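Cleaning marks from a large smooth panel
Project report, Biststead College, Materials and Surfaces module
Rhydian Maddocks, Marilou Aquino and Elis Powell
Supervisor: Llinos Bellis
Submitted September 5, 2026

1. Background

The big panel in the ground floor workroom is wiped every week and still looks smeared. Our group was asked to find out whether the cloth or the cleaning liquid makes more difference, and to write a cleaning method that the next group using the room could follow. We kept to things already in the store cupboard or cheap to buy.

The panel has a pale face and a dark frame, with a string hanging in front of it. The ceiling light is a fluorescent fitting, and we kept it switched on for every test so that the marks were always judged in the same light. We had first planned to use daylight only, but the room changes too much between morning and afternoon.
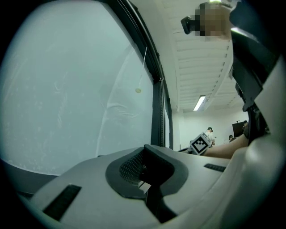

2. Materials

We used two cloths. One was a Coşkun microfibre cloth, washed without softener. The other was a cotton tea towel cut into squares and hemmed by Marilou so that it would not shed threads.

The liquids were tap water, and Betis concentrate mixed at 100 ml to 1,000 ml of water. The label allows a stronger mix but we did not try it. Both liquids went into identical spray bottles, marked A and B, and the person doing the wiping was not told which was which. This only partly worked, as the Betis has a lemon smell.

3. Method

Elis divided the panel into strips from top to bottom with low-tack paper tape. Each strip got a set of marks made with a fingertip dipped in hand cream, and these were left overnight. The next day each strip was sprayed and wiped with one cloth and one liquid, always starting at the top. The tape was then taken off and the panel left to dry before anyone scored it.

Scoring was from nought (no marks) to five (as bad as at the start). Rhydian and Marilou scored separately and did not see each other's sheets. Over the whole of July this gave us 272 scores.

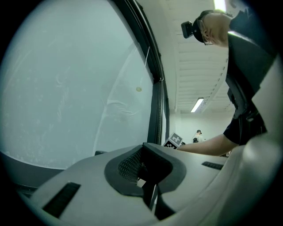

Scoring turned out to be the hardest part of the work. The hand cream was easy to see and easy to agree on. What we disagreed about was the old marking, the faint streaks and swirls that lie across the pale surface and were there before we began. Rhydian counted these against a strip and Marilou did not. After the first week we agreed to ignore anything that did not change when rubbed, and we threw out the scores made before that. The string was also a nuisance near the frame, and we tied it back during wiping on the later days.

4. Results

The cloth made more difference than the liquid. Microfibre with plain water scored better than cotton with Betis on most days. Microfibre with Betis was best overall, but it left a film if the cloth was too wet, and the film then needed a second wipe with water.

Cotton moved the cream about — it spread a small mark into a wide one, and the edges of the wide one were hard to find again.

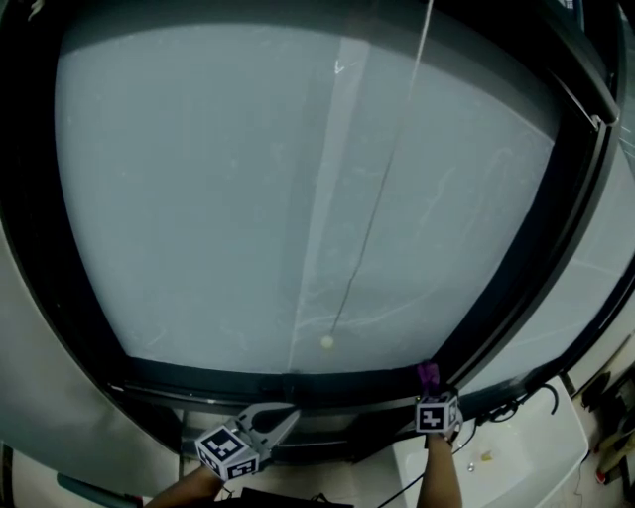
Photo: Elin Kneath

The strips next to the black frame scored worse than the middle ones with every cloth and liquid. Liquid collects at the bottom, where there is a ledge, and the cloth picks up dirt there and carries it back on to the face. We repeated these strips with the frame wiped first, using a separate cloth, and the scores improved.
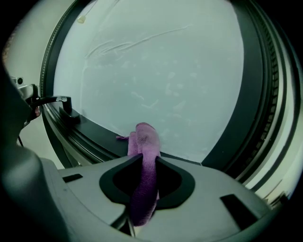 The improvement was largest for cotton, which we had not expected. Elis thinks the cotton squares were simply holding more dirt from the ledge to begin with. We did not have time to weigh the cloths before and after use, so we cannot say.

5. Suggested method

Tie back the string.
Wipe the frame and ledge with a damp cloth, then put that cloth in the wash.
Spray the microfibre cloth, not the panel.
Wipe from top to bottom, turning the cloth at the end of each pass.
Use Betis only on greasy marks, and go over them again with water.

6. Limits of the work

We tested one panel and one kind of fresh mark. Hand cream is greasy, and the results may not hold for ink or dust. The tap water at Biststead is soft. Llinos Bellis suggested a repeat at the Unemdale site, where it is hard, and the spare cloths and both spray bottles have been left in the workroom cupboard for whoever takes that on.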